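第4章　腕が二本になった職場――自動化と働く人の一日
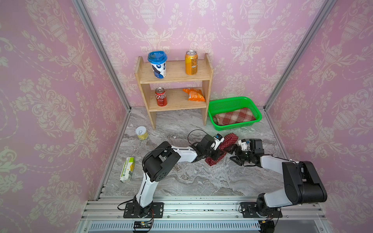
図4-1　水玉模様の布の両端を持つ二本のアーム。奥に棚と緑色のかご。

布をたたむ、という仕事を思い浮かべてください。皆さんはたぶん、考えもせずにやっています。端をつまみ、もう一方の端を探し、軽く引いて張りを確かめ、重ねる。途中で布がよじれても、指が勝手に直してくれます。この「勝手に」の部分こそ、本章でじっくり付き合いたい相手です。工学としても面白いのですが、それを職場に持ち込んだとき、隣で働いている人の一日がどう変わるのか、こちらがまた実に面白いのです！

第3章までは、箱や缶のように形の決まった物を扱う自動化を見てきました。缶はつかんでも缶のままです。位置と向きがわかれば、手先をどこへ運べばよいかはほぼ決まります。ところが布は、つかんだ瞬間に形が変わります。片側を持ち上げれば反対側が垂れ、引けばしわの走る向きが変わる。図4-1でも、布は二つのグリッパの間でねじれたひだをつくり、床に垂れています。この状態から次にどこをつかみ直すか。人間なら一秒もかからない判断に、研究者たちは長い年月をかけてきました。

4.1　チュエンスックの仕分け室から

本章では、小売店向けの返品処理を請け負うチュエンスック（Chuensuk）という会社の作業場を、通しの事例として使います。店舗から戻ってくる箱の中身は毎回ばらばらで、飲料の缶と菓子の袋の下からテーブルクロスが出てくることも珍しくありません。従業員はそれを開け、品目を見分け、傷みを調べ、棚に戻すものとかごに入れるものとを分けます。繁忙期の七月には、一つの班が一回の勤務で処理する品数が672点に達しました。

この会社が双腕ロボットの作業台を2台入れたとき、経営側が最初に立てた計画は単純なものでした。布物の処理をロボットに任せ、人はそれ以外を担当する。図に描けばきれいな線が一本引けます。ところが実際の作業は、その線のとおりには分かれてくれませんでした。

仕分け班の班長だったチャイワット・スクサワットは、導入後の最初の一か月を作業日誌に残しています。そこには、うまくいかなかった日のことが細かく書かれています。布が厚すぎてつかみ損ねた。二枚重なっていたのに一枚として扱われた。タグが縫い目に挟まっていた。そのたびに誰かが持ち場を離れ、作業台まで行って布を置き直す。一回は短い手間でも、離れた人の持ち場には箱がたまります。日誌のある日の欄には、ただ「今日は台の前を行ったり来たり」とだけあります。

この一行は、本章の出発点としてたいへん優れています。自動化の効果を計算するとき、私たちはつい機械が動いている時間だけを数えてしまいます。しかし職場では、機械が止まりかけている時間、誰かがそれを気にしている時間も流れています。後者は帳簿に載りにくい。載りにくいものをどう見つけるかが、4.3節の主題になります。

4.2　置き方という技能

二か月目に入ると、日誌の調子が変わってきます。班の人たちが、ロボットにとって扱いやすい布の置き方を覚えはじめたのです。角を手前に出しておく。縁を少し浮かせておく。柄の細かい布は広げてから渡す。どれも手順書にはなく、失敗を見ているうちに生まれた工夫でした。

私はこの箇所を初めて読んだとき、本当にわくわくしました。たたむ作業が人の手を離れたあとに、「渡す」という別の技能が育っていたのです。しかもこの技能は、布のことと機械のことを両方知らないと身につきません。長年布を触ってきた人ほど覚えが早かった、とチャイワットは書いています。

一方で、見落としてはならない問題もあります。班の賃金表は、たたんだ枚数を基準に組まれていました。機械がたたんだ枚数は誰の成果になるのか。渡し方の上手な人がいる日は機械の停止が減りますが、それは賃金表のどこにも現れません。技能が移動したのに、評価のものさしは元の場所に残っていたわけです。

この食い違いを取り上げたのが、作業設計を担当していたファラー・スタントでした。彼女は作業台の横に立ち、300回分の受け渡しを自分で記録しました。誰が渡したか、つかみ直しは起きたか、人が呼ばれたか。記録用紙は紙一枚、列は四つという簡素なものです。大がかりな計測装置がなくても職場の変化は調べられる、という見本として、章末にその書式を載せました。ぜひ自分のアルバイト先や実習先に合わせて書き換えてみてください。

4.3　何を測るか

自動化の前後を比べるとき、よく使われる量は処理時間と誤り率です。どちらも大切ですが、チュエンスックの事例では、この二つだけを見ると話の半分が抜け落ちます。そこで本章では、次の量を加えて考えます。

割り込み回数。自分の持ち場の作業を中断し、機械の対応に移った回数です。同じ十分の対応でも、一度で済むのと細切れに何度も起きるのとでは、疲れ方がまるで違います。

待ちの向き。人が機械を待っているのか、機械が人を待っているのか。導入直後は前者が多く、渡し方が上達すると後者が増えます。後者が増えたとき、現場が「急かされている」と感じることがあるので注意が必要です。

裁量の幅。順番を入れ替える、休憩を少しずらす、難しい品を後に回すといった判断を、働く人が自分でできる範囲のことです。数値にしにくい量ですが、聞き取りでかなりのことがわかります。

用語を一つ定めておきます。作業のうち機械が受け持つ部分を「担当域」、機械がうまくできずに人へ戻ってくる部分を「戻り域」と呼びます。担当域の大きさは製品の仕様書からある程度見当がつきますが、戻り域は職場に置いてみないとわかりません。同じ作業台でも、運び込まれる品が変われば戻り域の形は変わります。

比較のために、もう一つの職場にも触れておきましょう。ベレッティ（Beletti）は宿泊施設の備品を扱う会社で、布は決まった寸法のものしか入ってきません。こちらの戻り域は狭く、班の人たちは早い段階で機械のことを気にしなくなりました。そのかわり、布を扱う勘が新人に伝わらなくなる、という別の悩みが出てきます。教える機会そのものが減ったためです。二つの会社の違いは4.5節で詳しく扱います。

4.4　腕が二本あることの意味

技術の側にも少し目を向けておきます。片腕のロボットで布を扱う場合は、台の縁や重力を「もう一本の手」の代わりに使います。持ち上げて垂らし、形が落ち着くのを待ってから下ろす。工夫としては見事ですが、時間がかかります。腕が二本あれば、両端を同時に持ち、張った状態を自分でつくれます。張ることができれば、縁の位置が見つけやすくなり、角をたどるのも楽になります。

その代わり、二本の腕は互いの動きを知っていなければなりません。引きすぎれば布は手先から抜け、緩めすぎれば真ん中が床につきます。人が二人でシーツをたたむ場面を想像すると、この難しさがよくわかるでしょう。初めて組む相手とは呼吸が合わず、何度かやるうちに声をかけなくても動けるようになります。協調制御の数式は4.6節で導入しますが、その前にぜひ一度、友人とシーツをたたんでみてください。式の各項が何を表しているか、手の感覚で先に覚えてしまえます。

この章を読み終えたとき、次のことができるようになっているはずです。身近な作業を担当域と戻り域に分けて描くこと。割り込みと待ちの記録用紙を自分で設計すること。賃金や評価の決め方が技能の移動に追いついているかを、根拠を挙げて論じること。

予習として、次の課題に取り組んでおいてください。

課題4-A　タオルを一枚用意し、片手だけで四つ折りにする。次に両手で同じことをする。それぞれ、つかみ直した回数と、途中で迷った箇所を書き留める。

課題4-B　自分が知っている職場を一つ選び、機械や端末の都合に合わせて人が身につけた工夫を探す。その工夫は、誰にどのように評価されているか。評価されていないとすれば、どこに書けば見えるようになるか。

課題4-Bの答えは、4.3節の用語を使ってもう一度書き直してもらいます。最初の答えも捨てずに取っておいてください。

当サイトではクッキー（Cookie）を使用しています。閲覧を続けると、クッキーの使用に同意したものとみなされます。　同意する　設定を変更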